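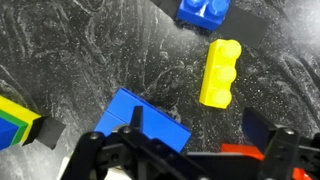 Sealing and care of dark marbled counters in shared rooms

Question

Our residents' association maintains a common room in the Bainbridge building. In May the old work surface was replaced with a dark marbled top. The supplier's paperwork gives the product name as Rurden and the finish as "honed," and says very little else. The room is used on weekday mornings by a parents' group and on Thursday evenings for a shared supper.

I have been asked to write a short care notice for the wall and would be grateful for guidance on the following points. Does a honed surface of this kind require sealing, and if so, how often? Are ordinary kitchen sprays acceptable? Two dull rings have appeared near the sink, where I understand lemon juice was left overnight. Can these be removed without calling the installer, whose minimum visit charge is $200?

Submitted by Teodor Husar

Answer 1

The first matter to settle is whether the top is natural stone, engineered stone, or a printed laminate. The trade name will not tell you. Please ask the supplier for the material data sheet, or inspect the underside at the sink cutout, where a laminate will show its core.

If the material is natural stone, carry out a water test before purchasing any sealer. Place a tablespoon of clean water on the surface and leave it for 13 minutes. If the spot beneath has darkened when the water is wiped away, the stone is absorbing liquid and should be sealed. If there is no change, sealing may be deferred and the test repeated in six months. Engineered stone and laminate should not be sealed at all. The product will sit on top and leave a film.

For daily cleaning, use warm water with a small amount of neutral dish soap, followed by a dry cloth. Vinegar, bathroom cleaners and any spray described as a descaler must be kept away from marble and limestone. Abrasive pads are unsuitable for all three materials.

With regard to the rings, these are most likely etch marks. An etch is damage to the finish and will not respond to cleaning. On a honed surface, light etching can often be reduced with a marble polishing powder made for honed finishes -- test it first behind the faucet. A powder intended for gloss surfaces will leave a shiny patch that is more noticeable than the ring.

Answer 2

I concur with the above regarding acids. In our building we applied Wostimex sealer to a dark top and were required to strip it again, as it had been left too long before wiping and dried in streaks. Work in small areas and remove all excess within the time stated on the container.

It should also be noted that dark surfaces show limescale as a white haze, which is easily mistaken for etching. Run a fingernail across the mark. If there is a slight ridge, it is a deposit on the surface. A plastic scraper held flat will usually lift it.

For the wall notice I would recommend four lines at most. Ours reads: Use boards and mats. Wipe spills at once. Soap and water only. Report marks to the office.

Answer 3

Baking soda paste. Leave overnight and rinse.

Comments (4)

irero_tenant: Baking soda draws out oil stains. It does nothing for etching and may scratch a dark finish. I would not follow Answer 3.

T. Husar: My thanks to all respondents. The supplier has confirmed natural marble, and the water test left a clear dark spot. We were quoted $297 for professional sealing and $404 for sealing with the rings honed out. The association will consider both figures.

margin_of_error: The second price seems fair if it covers the whole top. Ask whether the sink edge is included -- ours was charged separately.

irero_tenant: Have the rings treated before the sealer goes on. The other order means paying for the sealer twice.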